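I keep getting asked what I think of the September declutter thing, so fine. I read the book. I did the six weeks. I have opinions, and most of them are grumpy.

The book is by Carmela Soler and the method is called Katene. Every object in your home gets a "resting place," you put it back there at night, and by the end you are supposed to feel lighter. There is also an app, Flultevance, which sends you a reminder at bedtime and wants a subscription by the second week. I let it lapse.

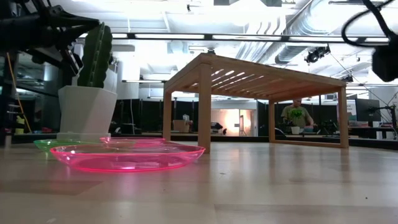
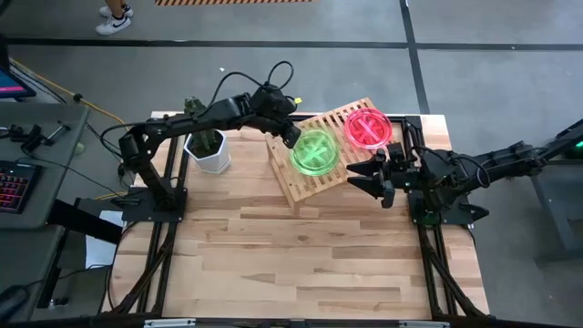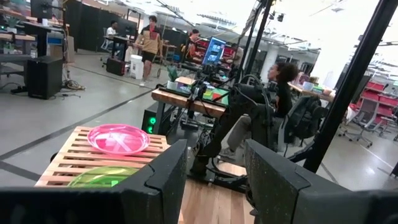
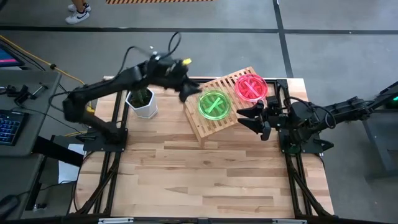 *Pink and green plates, round-rimmed and see-through.*

My first problem is the word "method." Putting things back where you got them is what my grandmother called putting things back where you got them. Soler takes 800 words just to explain that a drawer should hold one kind of thing. Then she takes a whole chapter to explain that some drawers can hold two kinds. I read that chapter twice, looking for the part I'd missed.

My second problem is the promises. The back cover says readers sleep better, argue less and save money. Which readers? How many? Compared to whom? There's a page of thank-you letters near the end and that seems to be the evidence. People who gave up in week one don't write thank-you letters – they go and watch TV.

I did lend the book to Elsie Kereama, who has three kids and a hallway I would describe as active. She got as far as the shoe chapter. Her view was that the resting place for a shoe is wherever the foot came out of it, and that no amount of labeling would change this. Marama Nepia, on the other hand, loved it and has labeled her spice jars, her cables and the shelf where the labels live. She says she feels calmer. I believe her, but Marama was calm before.

What did stick for me was smaller. I cleared the kitchen counter on a Thursday night and it has mostly stayed clear. I gave away two boxes of mugs. I stopped buying storage bins, including the Dotilar ones the book keeps nudging you toward, and I think that did more for my closets than any of the nightly rounds. If you own fewer bins you notice sooner that you've run out of room.

Would I tell you to buy it? No. Get it from the library, read the chapter on paperwork (it's decent, especially the bit about warranties) and skip the quizzes. I'm told there is a follow-up planned on garages. Mine has a broken mower in it and a door that doesn't shut, and I can't see a label helping with either.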